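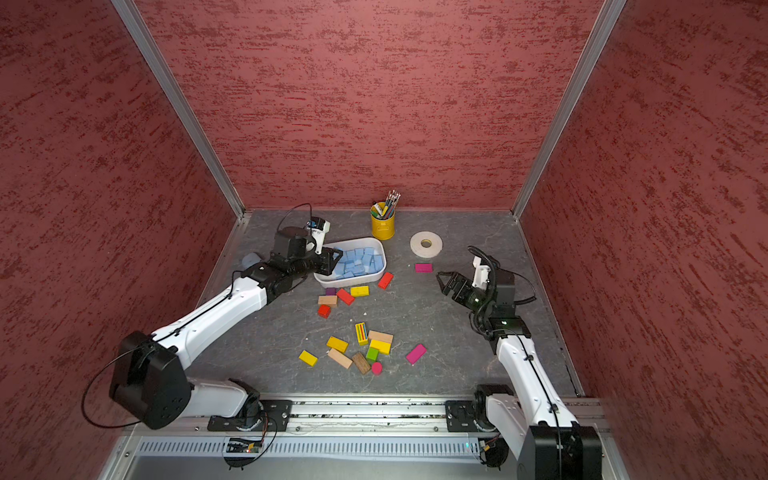

Foam blocks are having a very good winter at the Sevow play library. The library's new block corner opened to families on Saturday, 2025-02-08, and the first thing to get a permanent home was the foam. Those pale blue cubes now have a white plastic bin all to themselves, so a child who wants the soft, quiet kind of building can go straight to it. Wooden blocks are stored separately, and both kinds can be borrowed by the bagful on a regular library card.

The corner is the result of a big donation drive that started last July. Families, two preschools and the Nedelcu toy shop on the market square brought in 1005 blocks over the summer and fall, which is far more than the library had dared to hope for! Sorting them took most of the winter. Chipped pieces were set aside for sanding, and 797 blocks have gone into the borrowing collection so far. The rest will follow in batches as they are cleaned and checked.

What makes this such a happy piece of news is how mixed the collection is. There are long ones, short ones, cubes and flat pieces, painted and plain, and they come from so many different sets that hardly any two bags will be alike. Children who tried the first bags at the Mirnosberg preschool built bridges, beds for dolls and one very long parking garage that had to stay up over lunch.

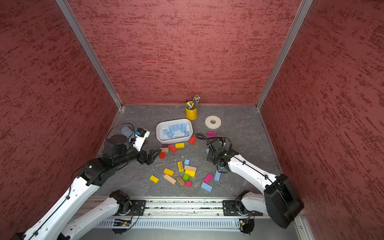

Blocks out on the floor, with the yellow pencil cup standing toward the back.

Each bag goes home with a simple card showing what should come back in it. The library has kept the rules light. Foam goes with foam, wood goes with wood, and a missing block or two is no reason to stay away — just mention it at the desk. Bags can be kept for 10 days and renewed once if nobody else is waiting.

Drawing is part of the plan, too. The Sollance building club, which meets at the library after school, likes to have children sketch a tower before they build it and then again when it is finished. The two drawings rarely match, and that is half the fun. Pencils and tape will be kept close to the blocks for anyone who wants to label a street, mark out a river or put a name on a castle.
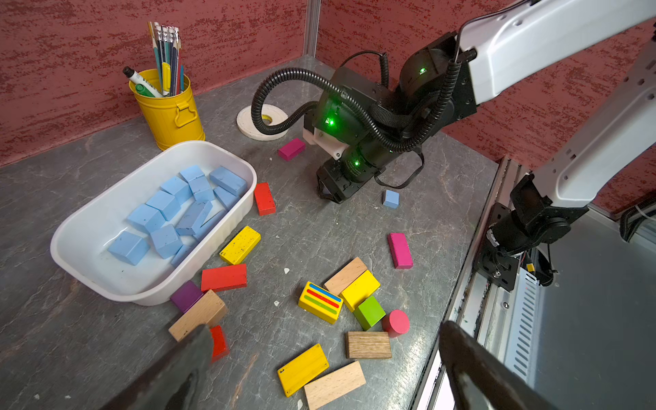
Blue foam in the white tub and wooden blocks beside it, with pencils and a roll of tape close by.

The library would still love more wooden blocks, especially long flat ones for roofs and roads, and plain wood is just as welcome as painted. Foam is well covered for now. Donations can be dropped off at the front desk during opening hours, in any box or bag that closes.

A second round of borrowing bags is being packed already, and the goal is to have 600 blocks out in family living rooms at any one time by July. Bags for the youngest builders will hold foam only. Reservations are open at the desk.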